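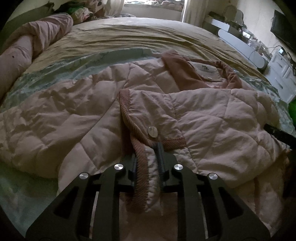 Pink quilted jacket with a ribbed cuff, laid out on the bed.

Drilitz Home Cocktail Kit: a lot of box for two drinks

I should say up front that I don't trust cocktail kits. A bottle of decent gin, some vermouth, ice and a lemon will get most people where they want to go, and you can buy all of it on the way home. So when Drilitz started selling a boxed set that promises "bar results in your own kitchen," I paid for one myself and kept the receipt handy.

The box is heavy. Inside you get a two-piece steel shaker, a double-sided jigger, a long spoon, a strainer, a small bottle of Padura gin, a smaller bottle of Trirka bitter orange liqueur and a stack of recipe cards. There are 12 cards. Four of them need a spirit that isn't in the box, and one calls for egg white and never says how much.

Let's start with the shaker, which is the part I expected to hate. It's fine. The two halves seal with one firm smack of the palm and come apart again if you hit them in the right spot, although the leaflet doesn't tell you where that is. (On the side, a little below the rim, where the gap between the tins is widest.) My first try leaked down my wrist. The next ones didn't, so I'll take the blame for that.

The jigger is another story. The inner lines are so faint that I had to carry it over to the window to read them, and the half-ounce line sits so close to the three-quarter line that a steady hand won't save you. I checked it against a kitchen scale with plain water, and the large side came up short when filled to the brim. A jigger has one job. I went back to my old plastic measuring cup and the drinks got better.

The strainer fits the big tin and wobbles in the small one. The spoon is a spoon.

Now the gin. Padura is heavy on juniper, with a peppery finish and something soapy in the middle that I couldn't place. I poured it for my neighbor Vija Dambrauskienė, who likes gin a good deal more than I do, and she said coriander. She may be right. It was pleasant with tonic and a bit loud in a martini. The card marked "Drilitz Dry" tells you to shake it, and I did as I was told the first time and stirred it after that.

Trirka is very sweet. The card says to pour a full ounce and a half with lemon juice and gin, and what comes out tastes like melted popsicle. Cut the liqueur in half, add more lemon, and you have something worth drinking before dinner. I wrote that on the back of the card in pen.

About the "bar results." The recipes are credited to Malachy Ó Flaithearta of the Arellano bar, and I've had his sour over there. It's sharp and cold with a proper head of foam. Mine, made from his card with his measurements, was flat and sticky. Maybe the bar uses better lemons. Maybe it uses a different recipe. The website also boasts 3,854 five-star ratings, and I read enough of them to notice how many came from people who hadn't opened the box yet.

What about value? Between the two bottles I got 9 drinks, and that included some light pours near the end. After that you own a good shaker, a poor jigger and some cards. Refills are supposed to go on sale in July, with no price listed so far.

If somebody gives you one, use the shaker and ignore the measurements. If you're spending your own money, buy the shaker separately (Drilitz does sell it alone, near the bottom of the accessories page) and pick out a gin you already know you like.

Two and a half stars out of five. I'm keeping the shaker. The jigger holds toothpicks now.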